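About Tellness

Tellness reviews unsolved cases for families. We look again at deaths and disappearances where the police investigation has stopped or slowed down, and we help relatives understand what was done, what was missed and what can still be asked for. We are based in Bristol and work across England and Wales.

We are not the police and we have no powers of arrest. We do not offer a private detective service, carry out surveillance or approach suspects. If our work turns up something that may be evidence, it goes straight to the force responsible for the case.

How we began

Tellness was set up by Fuseini Akolgo, a former police review officer. He had spent much of his career reading old case files and noticed how often relatives had never been given a plain account of the investigation. Some had boxes of letters they could not make sense of. Others had one phone number for an officer who had retired.

The first case we took on concerned a man who had left a night shift and did not arrive home. His sister had kept every letter the force sent her, and it took us most of a winter to put them in order next to the inquest papers. Two witness accounts gave different times for the same bus. We wrote this up and the force agreed to look at it again. The case is still open, so we do not publish her name or his.

What we do

A review starts with a meeting, usually at the family's home or by video call. We ask to see whatever papers the family holds – letters, press cuttings, inquest records, diaries. We then build a timeline and mark where each entry came from. 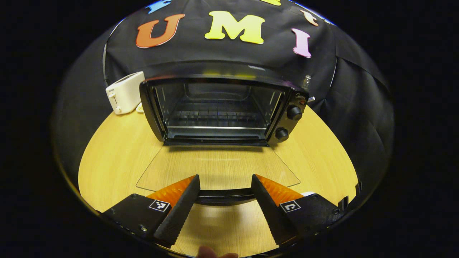 After that we write to the force, the coroner or the Crown Prosecution Service with specific questions. Replies can take months. We keep the family informed while we wait, even when there is nothing new to report, and we agree at the start how often they want to hear from us and by what means.

At the end the family receives a written report. It sets out what is known, what is disputed and which lines of inquiry we think remain open. They may share it with a solicitor, a journalist or their MP, or keep it private. A short report may be 8 pages and a long one can run to several volumes of appendices.

Our team

We have three full-time reviewers, one family liaison worker and a part-time archivist. Between them they have worked in policing, coroners' offices, local newspapers and victim support. For forensic questions we go to Atora, a small laboratory consultancy that advises on whether stored exhibits are worth retesting. Legal advice comes from Correia, a firm of solicitors in Cardiff.

Our case papers are held on a system called Grokel. It records who has opened each document and when. Paper originals are scanned and returned to the family by courier, and we do not keep them in the office longer than we need to.

Our work so far

We have answered almost 800 enquiries. Most did not lead to a full review. Often the caller needed to know how to ask for a meeting with the force, or how the Victims' Right to Review scheme works, and we could explain that over the phone. Where we cannot help we say so early.

Funding

Families pay nothing. Our money comes from grants, donations and the training days we run for solicitors and student journalists. A full review costs us £3000 on average, with laboratory fees on top. We do not accept money from newspapers or production companies in return for access to a case.

Contacting us

You can write to us or use the contact form. Please do not send original documents until we have spoken to you. We took on new cases again in February after a short pause, and there is currently a waiting list for full reviews. Telephone advice is not affected.

If you have information about a crime, please call the police on 101, or 999 in an emergency. Crimestoppers can be reached anonymously on 0800 555 111.

Page last updated 18 March 2024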